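Oil Finishes and Water Stains on Kitchen Cutting Boards
Project report, Materials and Making, second year
Hok-lam Chow
Submitted 3rd May

Background

My parents run a small lunch place called Porkby, and the boards in the kitchen there get oiled whenever somebody remembers. Two of them have gone gray and fuzzy on top. I wanted to find out whether the kind of oil matters, or whether the gap between coats matters more. Most of the advice I found online disagreed with itself, and very little of it said how the writer had tested anything.

I limited the project to water stains. Knife marks, smell and bacteria would each need a project of their own, and the school lab is not set up for the last one.

Materials

The test pieces were cut from maple offcuts bought from Altton, a lumber yard near the school. I cut them all from the same batch so that the wood would be as similar as possible. Each piece was sanded with 120 grit paper, then 220, wiped with a damp cloth to raise the grain, left overnight, and sanded again with 220.

I compared three finishes against bare wood:

Food-grade mineral oil
Raw linseed oil
A mineral oil and beeswax paste, sold under the name Saludo

The linseed oil had the longest wait. It has to cure in air, and the first coat was still tacky after a week in the storage room, where the heat is turned down at night. I moved those pieces to a shelf in the classroom and they came along faster. This put the whole schedule back, and the testing I had planned for January started late.

Method

Every finish was put on with a cotton rag, left for 20 minutes, and wiped off. Half of the pieces in each group got one coat and the other half got three. Mineral oil coats were a day apart. Linseed coats were put on only when the last one no longer felt sticky.

For the stain test I put a wet steel washer on each piece and left it overnight under a plastic cup. Steel and water together leave a dark ring on bare maple, so the result is easy to see. In the morning I took the washer off, dried the surface with a paper towel, and let the piece sit for a day before scoring it.

Scoring was from 0 (no mark) to 5 (dark ring with raised grain). Two classmates scored the pieces without knowing which finish was on them, and I used the average. For the soak test I weighed each piece, laid it face down on a wet sponge for 2 hours, and weighed it again.

Results

Bare wood did worst in both tests. All of the bare pieces scored 4 or 5 and the grain could be felt with a fingertip.

One coat of mineral oil was a small improvement. Three coats did better, but a pale ring was still there on every piece. The beeswax paste was better than plain mineral oil at one coat and close to it at three. Linseed oil with three coats had the lowest stain scores of the whole project, and it also took up the least water in the soak test. It did turn the wood noticeably more yellow.

The number of coats made more difference than I expected. Three coats of the cheapest oil beat one coat of anything else.

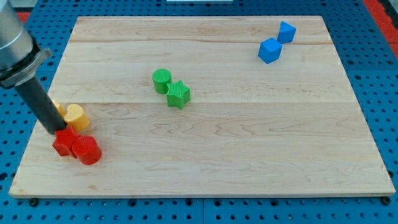
How often should a maple board be oiled?

Oil it once a month if it is used every day, and again any time water soaks in and leaves a dark patch instead of sitting on top in drops.

Problems with the method

The linseed pieces had more time to dry out before testing than the others, and that may have helped their soak scores. The sponge was also wetter on some days than on others. I should have weighed the sponge each time.

My scale reads to the nearest gram. For small pieces this is too coarse, and a few results came out as no change when there was probably some.

I did not wash the pieces between tests. A real board gets scrubbed with soap, which takes oil out, so these results only apply to a fresh finish.

Further work

I would like to repeat the stain test after 11 washes with dish soap. I would also like to try walnut oil, though it would need an allergy label in a kitchen. The boards at Porkby are now sanded and have three coats of mineral oil on them, and my mother has the bottle next to the sink.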